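Fivano open day, 25th October. Notes typed up on the train, sorry for the state of them.

Got there late, 20 minutes queueing for the car park, then in through the side door by the loading bay. Tableware people, if you don't know them - trays, bowls, chopsticks, the lunch sets you see in office canteens. They took over the old Setitz building in April and this was the first time the public's been let in.

Ground floor first. Warehouse, racking, not much to say. Cold. Nearly 2000 trays on pallets waiting to go out, all the dark brown one. Apparently it outsells everything else they do. Asked about a smaller size for cafes, was told maybe next year.

Upstairs much better. Glaze samples along one wall, a seconds shelf (95p for a bowl, chipped feet mostly, went fast), and then the table room, where they try out how a meal actualy sits on a tray. Plate, bowl, chopsticks, what goes where, what ends up on the table instead. I stayed in there longest. 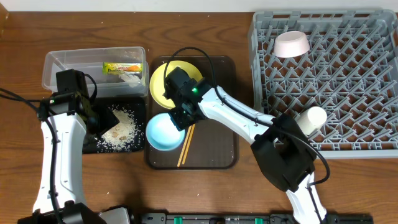 Yellow plate with the light blue bowl is the pairing I'd buy. Wasn't sure from the catalogue, looked a bit nursery, but on dark brown it's lovely. White inside the bowl helps. Orange chopsticks too, wooden, good strong colour. Only grumble, the tray is tight once it's all on. Bowl was sitting over the rim on the left. A centimetre more and you'd be fine.

Rice out on a black board as well, which shows up every grain. And a clear plastic box with a snack bar in it, yellow and green wrapper. I do like a clear box next to a tray, somewhere for the bits you don't want on your plate. Might copy that at home.

Then the shop. Full canteen set is 499 and comes in one enormous carton, no thanks. Bowls sold singly, good. Plates only in fours, annoying. The Drevivska range (the speckled stuff) is being run down so if you want spares get them soon.

Tea from the Patwary van in the yard, decent samosa, long wait. Toilets are upstairs only and the lift was out - worth ringing ahead if stairs are a problem.

Came away with two bowls and no plates. Would go again but earlier, the seconds shelf was bare by the time I came back for anohter look.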